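Sunday catch-up, written fast, coffee going cold

OK so the lid task. I said last time we'd be done with it by March and we are not done with it.

Where we are: 58 good episodes of lid-off-the-saucepan. Target is 90. Jean Morrison does most of the driving, I do the resets and the labeling, and we swap when her shoulders give out. An episode is short. The reset is what eats the day. Lid back on, pot back on the mat, turn the handle to wherever the list says, hands out of the way, go.

The list is new. Before that we were just eyeballing it and guess what, I went back through the first batch and nearly every start was the same start. Handle toward the table edge, pot a bit past the middle. The policy learned that one pose beautifully and fell apart on anything else. Should of seen that coming. So now there's a printed sheet with handle angles and pot positions, and we cross them off in order, no skipping the annoying ones. 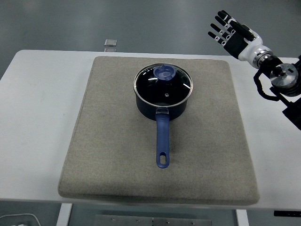 The other thing is where the hand begins. We had it parked in the same spot every time, which made for tidy data and a lazy model. Now Jean wiggles it somewhere different before she hits record. Costs nothing. I wish we'd done it from day one, becuase I'm probably throwing out 30 of the old ones.

Glass lids are a pain, by the way. The overhead lights leave streaks on the glass and they move when the lid moves. Quách (our labeling tool, long story) keeps wanting to call the streak the edge of the lid. I fix those by hand. Tried dimming the lights for 10 episodes and the rest of the picture got noisy, so lights back up.

Failed grasps - keeping them. Tagged separate, not deleted. Balton, our training script, can skip them or not with one flag, and I want to see if the recoveries help. Jean thinks no. We'll see.

Next week: finish the sheet, retrain overnight, then handle grasps. Same pot, different job. Also need to back up the drive, it is making me nervous.

More when there's a curve to show.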